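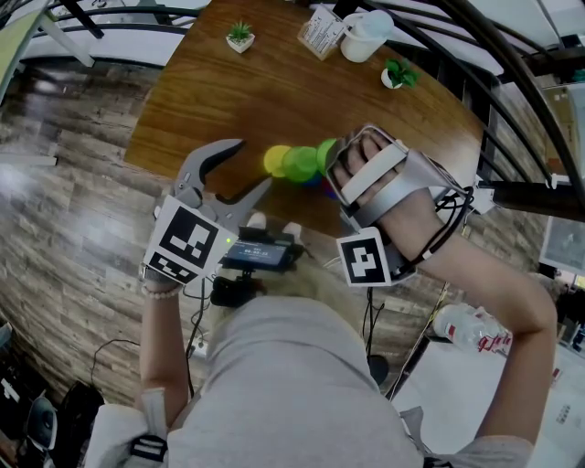 Rastogi

STIRKVILLE BUS USERS QUESTION CLAIMS FOR NEW SKIVOLUM TICKET

For immediate use

Stirkville Bus Users' Group has asked Grisico to publish the figures behind its new Skivolum ticket, which goes on sale in April and is said to make travel "cheaper for almost everyone".

We would like that to be true. So far we have seen a leaflet and a price list, and the two do not sit well together.

Skivolum replaces the paper ten-trip book. It costs £39, lasts a month and covers any Grisico bus inside the town boundary. For someone riding to work and back five days a week it may well be good value. Most of our members do not travel like that. They go in on market day, or to the health centre, and a ten-trip book can last them most of the winter. Under the new rules their choice will be a monthly ticket they will hardly use or single fares at the full price.

Grisico says that some 10 per cent of passengers will pay more. We have asked twice how this was worked out and which passengers were counted. The first reply thanked us for our interest. The second was the leaflet again.

We also note that the ticket is not valid on the number 2 after seven in the evening, or at all on a Sunday. This is in the small print on the back. The number 2 is the only bus that serves the hospital -- and Sunday is when a lot of people visit.

The group is asking Grisico to:

keep the ten-trip book on sale for at least a year
publish the passenger figures, route by route
accept Skivolum on every bus, every day
say what happens to unused trips in books already paid for

On the last point the company's website says that refunds will be "considered". We think people who have paid for a bus ride should get the bus ride or the money.

A public meeting will be held at Stirkville Library before the change comes in. Grisico has been invited -- as it was last time, when it did not send anyone.

Ends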